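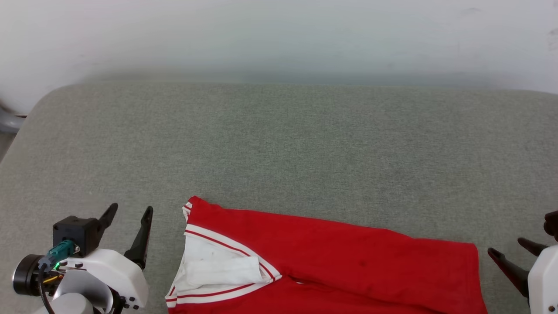

A red shirt with white trim on a gray upholstered surface.

Performance series returns to Brotdale's old tram depot

The Juntunen Gallery in Brotdale will open its spring program in March with "Helumari," a cycle of short performances staged in the former tram depot on the north side of town.

The cycle lasts 70 minutes and is given by a company of 16, most of them trained dancers. Visitors stand or walk among the performers, who hold still poses and then break into scenes drawn from wedding speeches, court records and radio weather reports. There is no stage and no intermission.

An earlier version was shown last fall in Drusstead, where it sold out both nights. The Brotdale staging adds two new scenes and a live score for accordion and tape — the Drusstead version used recorded sound only.

Admission is limited to 50 people per performance. Doors open at 7:30 p.m., and latecomers will not be let in once the first scene has begun. The depot is unheated.

An accompanying display of 123 drawings and rehearsal notes will hang in the gallery's ground-floor rooms through the end of the run. Entry to the display is free. Tickets for the performances are on sale at the gallery desk.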